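Course handout: Stock Handling and Storage
Unit 4: Packing benches and shelving

Students work in Room 401, at the yellow bench. Bags are laid flat on the bench before they are checked and labelled.

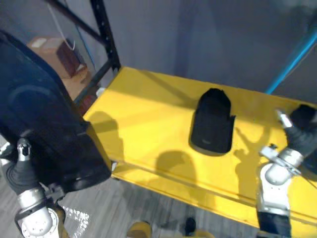
Fig. 1. Black bag laid flat on the yellow tabletop.

Shelving follows the Dikmont layout. Shaped trays are kept together on the top shelf and smaller goods go below.
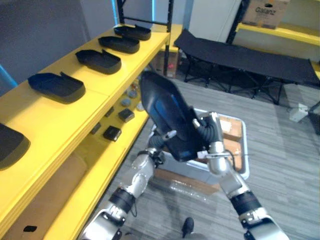

Each tray should be returned to its own place at the end of the session, and the record sheet signed. Padded articles are stored separately, in tubs.
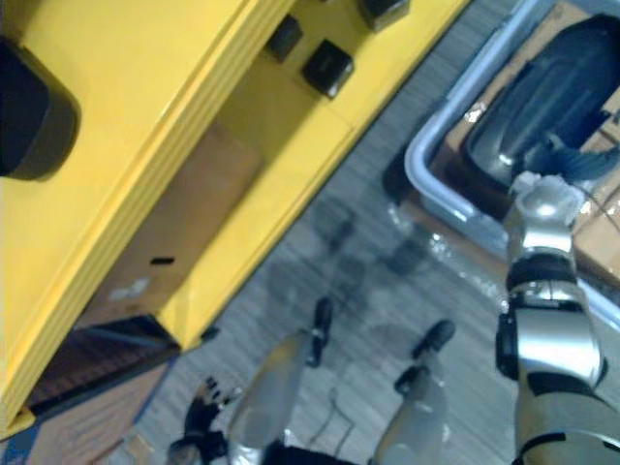
Fig. 2. Black padded article in a plastic tub.

Tubs must not be stacked while in use. Reading for this unit is section 13 of the course book.

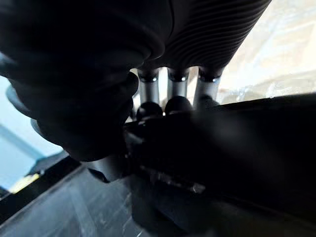 J. Polák
Course Tutor, Storage and Packing

Completed record sheets are to be handed in by 27th October. Late sheets will be marked in March.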